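### 3.2 Surface and layout conditions

Table setting was studied on one type of surface throughout. The counter in the Dremholm room has a gray, marble-patterned top with thin white veins and is closed on three sides by plain walls, so that the person setting a place works from the open front edge. We chose a patterned top deliberately. In the pilot, participants working on a plain white surface tended to line up the mat with the front edge by eye and then leave it alone; on the veined surface they returned to it more often, and the corrections could be coded as separate events.

Each trial began with the placemat alone. Plates, cups and flatware were kept off the counter until the mat had been laid, and the order in which they were then brought in was left to the participant. The mat was rectangular and blue in all conditions. Its starting orientation was either square to the back wall or rotated. Rotation angles were drawn before the session and were not repeated for the same participant. Figure 4 shows the mat in a rotated orientation on the counter.
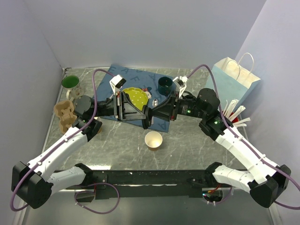
**Figure 4.** Rotated placemat on the three-walled counter.

Natnael Habte objected, on reading the first version of this section, that a rotated mat is a different task from a square one and that the two should never have been pooled, since a person who straightens the mat before setting the plate has done an extra step and a person who sets the plate to the angle of the mat has made a decision about what counts as straight. We accept the second half of the objection. Rotated and square starts are therefore reported separately in Table 5, and the pooled values are kept only for total setting time.

Two responses to a rotated mat were common. In the first, which we call *mat-first*, the mat was turned until its long side was parallel to the front edge, and the place was then set in the usual way. In the second, *edge-free*, the mat was left as found and the flatware was laid parallel to its short sides. A third response, in which the flatware was laid square to the counter across a mat that was still rotated, was seen in 13 trials and is not analyzed further. Coding was done by Zainab Briggs and Ayana Gebretsadik, working independently from the written protocol (Appendix B). Disagreements were settled by Nuria Assefa, who had not seen the condition labels.

The full set contains 2,248 placement events. An event was opened when an item first touched the mat or the counter and closed when it was released. Sliding an item after release opened a new event. We excluded 17 events in which an item was put down outside the mat and not moved onto it before the end of the trial. A further 200 events were drawn at random and coded a second time in February to check for drift in the edge-free category, where the boundary between a small correction and a full turn of the mat is least clear.

The mat itself was treated as an item for the purpose of event coding but not for the setting score. This differs from the Prumetti protocol, where the mat is scored with the plate, and it means that our setting scores cannot be compared directly with scores obtained under that protocol. Event counts are unaffected.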